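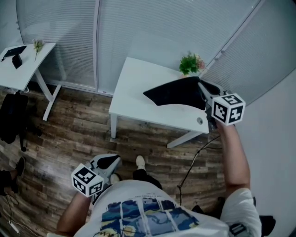
Pramura Tischplatte 82 im Test: weiße Arbeitsfläche für Hobby und Homeoffice

16. Oktober 2020

Die Pramura 82 wird als einzelne Platte ohne Gestell verkauft. Der Hersteller nennt als Einsatzzweck Schreib-, Näh- und Basteltische. Geprüft wurde die Ausführung in Weiß matt, montiert auf zwei Böcken von Bumer. Die Platte lag vor dem Test zwei Tage im beheizten Raum.

Lieferumfang und Verarbeitung

Geliefert wird die Platte in Karton mit Kantenschutz aus Pappe. Schrauben liegen nicht bei. Die Oberfläche ist gleichmäßig beschichtet, Einschlüsse waren nicht zu finden. Die Kanten sind an drei Seiten sauber verschliffen. An der hinteren Längskante steht der Umleimer auf kurzer Strecke leicht über; mit einer feinen Feile ließ sich das beheben. Vorgebohrte Löcher gibt es keine, man muss also selbst anreißen. Wer die Platte verschraubt, sollte einen Tiefenanschlag verwenden.

Belastung und Durchbiegung

Bei mittiger Last und voller Stützweite biegt sich die Platte sichtbar durch, sobald ein schwerer Monitor samt Fuß darauf steht. Nach dem Abräumen geht sie vollständig zurück. Eine Querstrebe aus Stahlwinkel (Issahaku, Baumarktware) beseitigt das Problem weitgehend. Für eine Nähmaschine wäre die Strebe ebenfalls zu empfehlen, da die Platte sonst bei hoher Stichzahl mitschwingt.

Oberfläche

Kaffee, Tinte und Stempelfarbe blieben jeweils über Nacht stehen. Kaffee und Tinte gingen mit Wasser und Spülmittel ab, die Stempelfarbe erst mit Spiritus. Ein schwacher Schatten ist im Streiflicht noch zu erkennen. Abrieb von dunklem Gummi zeigt sich auf der weißen Fläche sofort, lässt sich aber mit einem Schmutzradierer entfernen. Gegen Schnitte ist die Beschichtung nicht beständig; eine Schneidmatte ist Pflicht. Die Blendung unter einer direkt darüber hängenden Leuchte ist gering. Papier rutscht etwas stärker als auf geöltem Holz.

Vergleich

Die Brillton-Platte gleicher Größe kostet mehr, hat eine härtere Beschichtung und biegt sich weniger durch. Sie ist allerdings deutlich schwerer und glänzt.

Daten laut Hersteller

Belastbarkeit vollflächig: 100 kg
Maximaler Überstand der Platte: 300 mm
Farben: Weiß matt, Hellgrau

Bewertung

Verarbeitung: gut
Steifigkeit: ausreichend, mit Strebe gut
Oberfläche: gut
Montage: befriedigend

Die hellgraue Variante lag nicht vor. Ein Nachtrag zur Kantenhaltbarkeit folgt im Januar.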